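Scrap Metal Drop-Off Moves to Girkow Street

Thursday, September 28, 2023

The town's metal collection has left the Muvel lot and is now at the end of Girkow Street, behind the feed store.

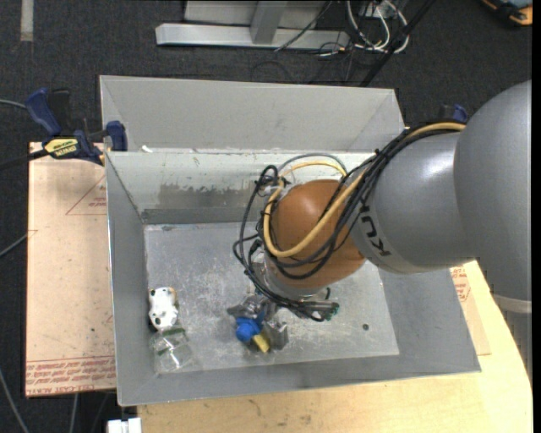
What you can bring

Pots and pans, gutters, bed frames, bike parts, fencing wire, and old tools are all fine. Take off any wood or rubber you can get to with a screwdriver. Paint on the metal doesn't matter. We can't take fuel tanks, gas cylinders, or anything with oil still in it. Refrigerators go to the county site in Flendia.

Hours and weight limits

The gate is open 2 days a week, Tuesday and Saturday, from 9 until noon. Each household may drop off up to 70 pounds per visit at no charge. For heavier loads, call Akua Boateng at the town office first so she can book you a slot.

Where the money goes

Sales of metal in August brought in $1000. It went toward new drainage at the Tamura Road playground. Nhyira Gyamfi is keeping the list of repairs still to be done there, and residents can add to it at the front desk.

Please use the side entrance on Saturdays. The front drive is shared with the feed store.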